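Table Service for Small Rooms – Unit 4 handout
Coasters, trays and mugs: setting out a hot drinks table

Notes by Kazimiera Kwiatkowski. Please read before the practical in April and bring a pencil, for the plan on the last page is to be filled in by hand.

4.1 What we did until now

In Unit 3 we worked with the cold buffet, where the guest comes to the food and takes it. With hot drinks the work is different. The guest sits, or stands near a wall, and the cup must arrive in a place where it can be put down without thinking. If there is no such place, the guest will put it on the window ledge, on the piano or on a book. I have seen all three in one afternoon.

So the first question of this unit is where the cup will stand, and only after this we speak about which cup. The coaster is the answer to the first question. The tray is how we travel there.

4.2 Surfaces

Before you put out anything, touch the table with your flat hand. You are looking for crumbs, for sticky rings from the last use and for a table which moves. A table which moves must be repaired or turned before we continue. Folded paper under one leg is allowed for one service and not longer.

Some words on the common surfaces:

Polished stone, also stone effect. Looks very fine and shows every drop. Marble does not like lemon, so the lemon plate always needs something under it. Dark stone with white veins has one more difficulty: a small white item, for example a sugar paper, is lost in the pattern and the clearing person does not see it. Go over the table twice.

Oiled wood. Takes a ring from a hot cup very quickly. Coasters for every cup, without exception.

Tablecloth. A coaster on a tablecloth slides. Use flat ones or none, and put a thick cloth underneath.

Glass. Noisy. Soft coasters only.

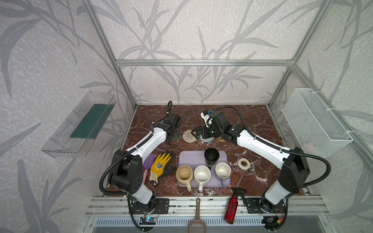
It is usual to put the coasters down before the cups come to the table, starting at the back and moving to the front. The back places are the ones you cannot reach any more when the tray is standing before you. Students often put the tray down first, in the middle, because it is heavy and they want to be free of it. Then they must lean over full mugs with their sleeves. Please practise the order with empty cups at home.

4.3 Kinds of coasters

Woven or coiled coasters drink up the drops from the outside of the cup. They are kind to stone and glass. They are slow to dry, therefore do not stack them after service but lay them out one by one. Coasters of natural fibre, such as rattan, should be wiped only, never put under the tap.

Wooden coasters with a raised rim hold the cup well, but check the size of the recess. A wide mug can sit on the rim and not in the circle, and then it rocks. Test one mug of each kind before the guests arrive.

Must the coasters be the same? In a formal room, yes. In a family room or a club room I prefer mixed ones. A guest remembers that her place was the blue one, and she returns to it after she has spoken with somebody on the other side. With identical coasters and identical mugs you will wash twice as many.

The row is the simplest arrangement. Leave one hand width between neighbours, so that two people can take hold of their handles at the same moment. In our store cupboard we have 20 coasters, of which 14 are woven. Take what you need and sign the list.

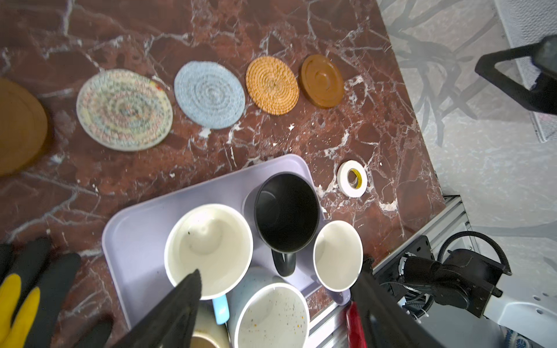 Figure 2. Mixed coasters in a row along the marble, with the cups still on the tray.

4.4 Loading the tray

The tray should have a rim. It should be light when it is empty, for it will be heavy enough later. The plastic ones from Dinine are sufficient for this course, and the larger Barneo tray is for two persons only. I say this every year and every year somebody carries it alone.

Rules for loading:

– Heaviest mugs in the middle, small cups next to them.
– Handles are turned so that they do not lock into each other. A handle caught in another handle is the most frequent cause of spilling.
– Paper cups go next to a heavier mug, which supports them. Alone at the edge they fall at the first step.
– Look inside every cup before it goes on. A speckled glaze hides coffee marks, so take these cups to the window.
– Fill to one finger under the rim. For persons with shaking hands, two fingers.

Carry with both hands. At the door, stop, and ask for the door to be opened.

4.5 Unloading

Set the tray in the middle of the table, fully on the surface, and take your hands away slowly. Then unload from the side which is nearest to the coasters. Take each mug low on the body or by the handle, and never with the fingers inside the rim. This last point is examined.

If one person unloads, she takes first from the left and then from the right, so that the tray stays in balance when it is near the edge. If two persons unload, each one has her own side and they do not cross arms. Agree which side before you begin, and say it aloud, also if you feel silly – it is quicker than a broken cup.

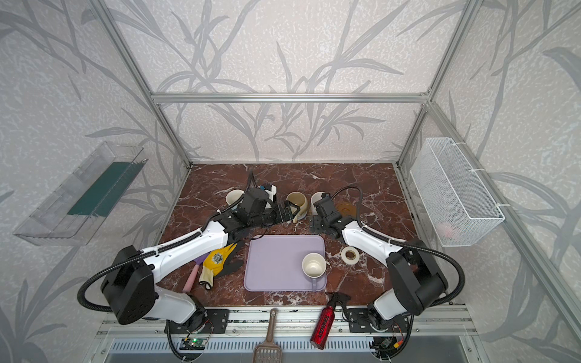 The mugs at the back are placed first, and they may stand closer together than the ones at the front if guests will come to both sides of the table. Small saucers are useful for tea bags and spoons. Put one at the end of the row, where a hand finds it easily, and replace it when it holds more than three tea bags.

Light mugs and dark mugs can be used as a sign. In the club room at Lanz they give tea in the light ones and coffee in the dark ones, and the guests have learned this without any label. If you use such a system, keep to it for the whole afternoon. A mug with a coloured handle can be kept for the guest with an allergy or for the drink without sugar.

4.6 Clearing

Clear the cups first, then the saucers, then the coasters. Do not pull a cup together with its coaster, for a woven coaster can stick to the bottom and drop off halfway to the kitchen. Always ask before you take a cup which is not empty.

4.7 Tasks for the practical

a) Draw a plan of a table for 11 guests. Mark coasters, tray, saucers and the side from which you serve.
b) Load one tray with mixed mugs, carry it to the end of the corridor and back, and write down what moved.
c) Read page 71 in the Cavar booklet, on drying and storing. The paragraph on bleach is old and you may leave it out.

Aprons are in the cupboard next to the sink. Please return them folded.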